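Coroner's inquest

A coroner's inquest is a public hearing held to work out who a dead person was, and when, where, how and by what means they died. I've sat through a good number of them (first as a very green court reporter, later because I was writing this kind of thing up), and I still find them odder and more interesting than any trial. There's no defendant. There's a death, a person in charge of asking about it, and a room full of people who'd like to know what happened.

What it is, and what it isn't

An inquest doesn't find anyone guilty. I put that near the top because it's the thing families get most upset about, and I don't blame them. A jury at an inquest can say that a death was a homicide, and that word sounds like a conviction, but in this setting it only means that one person died at the hands of another. Whether it was a crime is left to prosecutors, who may charge somebody, or may not, and who usually aren't bound by what the jury said.

It's different from an autopsy too, and people mix the two up constantly. The autopsy is the medical examination of the body. The inquest is the hearing, where the autopsy may be one piece of evidence among several. You can have an autopsy with no inquest (that's the usual way in most of the United States now) and, less often, an inquest with no autopsy.

Where the office came from

The coroner goes back to medieval England, where the job had a lot to do with money. The word is related to "crown," and the early coroners looked after the king's financial interests, which included certain property that could be forfeited after a death. Treasure and shipwrecks fell to them as well. English settlers carried the office to the American colonies, and for a long time it was a familiar part of county government, right beside the sheriff.

Later on, many places swapped the coroner for a medical examiner, who is normally an appointed physician. Others kept an elected coroner, and depending on the state that person may not need any medical training at all! The result is a patchwork. You can drive across a county line and find a completely different system for looking into a sudden death.

Which deaths get looked at

The rules vary, but the same kinds of death turn up on most lists: violence, suspected suicide, accidents, deaths in jail or police custody, deaths on the job, and sudden deaths of people who seemed healthy. Being looked into doesn't mean there will be a hearing. Most cases are closed on paper, with a cause and a manner of death entered on the certificate.

Cause and manner are two separate things, by the way. The cause is the injury or disease. The manner is the category, and the usual ones are natural, accident, suicide, homicide and undetermined. That last one gets used more than people expect, and it doesn't mean somebody was lazy. Sometimes the evidence just stops short.

How a hearing runs

The first one I covered was in January, in a county building with terrible heating, and everyone kept their coats on. It was the Vonevska hearing, about a man found in the loading bay of a warehouse. The coroner, Darcy Marchand, read out the identification evidence, swore in the jury and then called the officer who had been first through the door. After that came the pathologist, a shift supervisor and the man's brother, who asked better questions than any of the lawyers did (he was allowed to, through the coroner).

I'd expected cross-examination and objections, the whole television business. What I got was much quieter. The coroner asks most of the questions. Lawyers may be present for the family or for an employer, but how much they get to say depends on local law and quite a bit on the person running the room. The rules of evidence are generally looser than in a trial, so hearsay that a judge would throw out may be let in.

Jurors heard the evidence in 2 days and came back with accident. The full record ran to 126 pages, and I read every one of them on the bus.

The jury

Where juries are used, they're often smaller than a trial jury, and in some places jurors can put questions to the witnesses themselves. I love this part. In the Grimwood case, which concerned a death in a holding cell, a retired bus mechanic on the panel asked how often the log sheet was really checked, and the next 50 minutes were spent on nothing else. That jury also attached 4 recommendations to its finding. Recommendations usually carry no legal force, although agencies don't enjoy ignoring them in public.

Criticism

Sugeng Nasution, a pathologist I've bothered with phone calls for years, thinks elected coroners should be retired altogether and says so to anyone who'll listen. His complaint is that a medical decision shouldn't depend on a ballot. Defenders answer that an elected official can be voted out, and that a public hearing gives a family something a typed report can't. I go back and forth on it myself.

Cost comes up too, and so does delay. The Mokgethi family waited so long for a hearing date that two of the witnesses had moved out of state by the time it opened.

Records

Hearings are generally open, but the paperwork may not be. Autopsy reports are public in some states and restricted in others, and photographs are often kept back. If you're after a transcript, ask the coroner's office first and the county clerk second. I last checked the request rules for my own county in April 2023, and there was a copying fee.

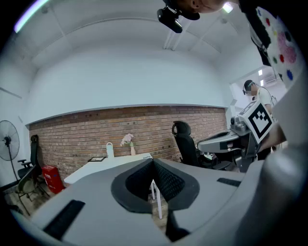

Can a prosecutor still bring charges if an inquest jury calls a death an accident?
In most places a prosecutor can, as the jury's finding generally doesn't bind the prosecutor's office, and new evidence may come up after the hearing has closed.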